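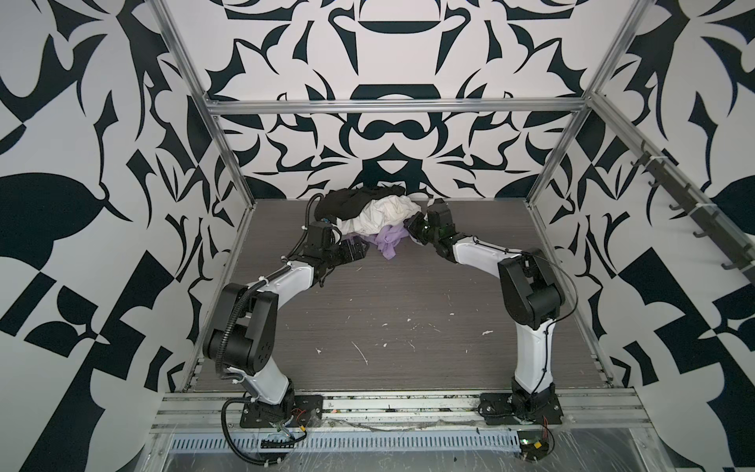 How long should clean clothes sit in a pile before you fold them? As short a time as you can manage, and if it has to be longer, shake everything out and lay it flat first.

Most of us don't. The clothes come out of the dryer in an armload, land on the nearest table, and stay there until somebody needs the table. By then the shirt at the bottom has a crease across the front that will need an iron.

Agata Benedetti spent 10 years running the laundry room at the Gatti, a small hotel, before she started teaching evening classes in clothing care. Her first lesson is about the pile itself.

"People start folding whatever is on top," she says. "Then they pull the next thing out by a sleeve and the whole lot twists up again. Separate first. Fold after."

She has her students sort a mixed heap by color, even when it's all clean. Black things go on one side, whites on the other, and anything purple, red or blue gets its own spot. Lint is part of it. A black top lying against a white one will pick up fuzz you won't see until you're wearing it in daylight. Sorting also makes you lift each piece clear of the others, and knots tend to show up at that point – a leg turned inside out, a strap wound through a neckline.

A knot should be opened by hand from the middle. Pulling on the ends tightens it and can stretch thin knits. Benedetti holds the bunched part loosely in both hands and works it apart with her thumbs, then gives the cloth one hard snap.

The table matters too. Rosario Testa, a tailor who shares the classroom with her, likes a dark, smooth top for pale fabrics and throws an old sheet over it for dark ones, so that the edges of the cloth are easy to see. He keeps the pile at the far side and folds at the near side. Finished stacks go on a chair.

"If the folded things and the unfolded things are on the same surface, you will knock one into the other," Testa says. "I have done it for years."

For a plain T-shirt, both teachers use the same fold. Lay it face down, bring each side in to the middle, tuck the sleeves back, and fold up from the hem in two moves. Heavier tops get one fold fewer. Slippery fabrics do better rolled, or on a hanger if there is closet space.

They disagree on when to stop. Testa will iron a pillowcase. Benedetti won't, and she leaves cleaning rags and gym clothes unfolded in a basket.

Her advice to a student who complained of having no time was to fold 4 things a night, starting with the black ones, and go to bed. The student, Debora Russo, still does it that way. Her towels are another matter – those she hangs over the door.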